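Section 4: Setting service intervals for pool vehicles
Udivora Fleet Guide, revised 16/05/2023

Read this before you accept the default schedule. The defaults come from Plirer's brochure figures, and I have yet to meet a pool van that lives the life the brochure imagines.

1. Open Vehicles, then Intervals. Pick the vehicle by plate. The nickname field is not checked for duplicates.

2. Enter the odometer reading yourself. The telematics feed claims to be exact. On two of the Kistcombe vans it was 800 miles short. 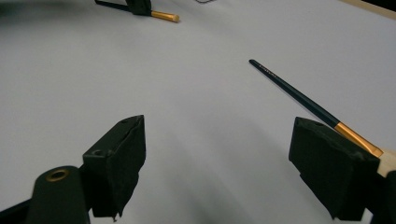

Yhon Betancur: We stopped trusting the feed in August and went back to reading the dash at fuel stops. Slower, but the oil changes now land when they should.

3. Set the warning distance. The system offers 2000 miles, and drivers learn to ignore a light that stays on that long. Try 800.

Caution: Changing the warning distance clears any open alerts for that vehicle. Write them down first.
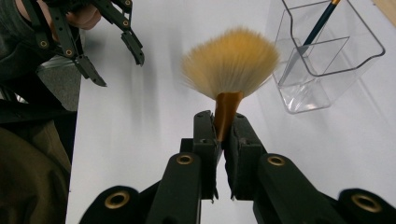
Section 4 of 13 · 2 min read

4. Choose a workshop. Correa appears at the top of the list whether or not it is the nearest – scroll down and compare before you click.

5. Leave "Smart Extend" off. It stretches the interval for vehicles it thinks are lightly used. A van that idles all morning at a job site looks lightly used to it.

Note: Smart Extend switches itself back on after some updates. Check it again after each one.

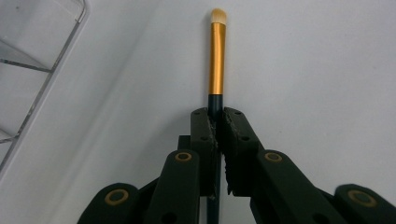 6. Press Save, then reopen the record. The green tick means the form was sent, and that is all it means. If the old interval is still showing, log out and repeat from step 2.

7. Print the schedule and keep a copy with the keys. Leased vehicles also need the form in Section 14 of the lease pack, whatever the help screen says about it being optional.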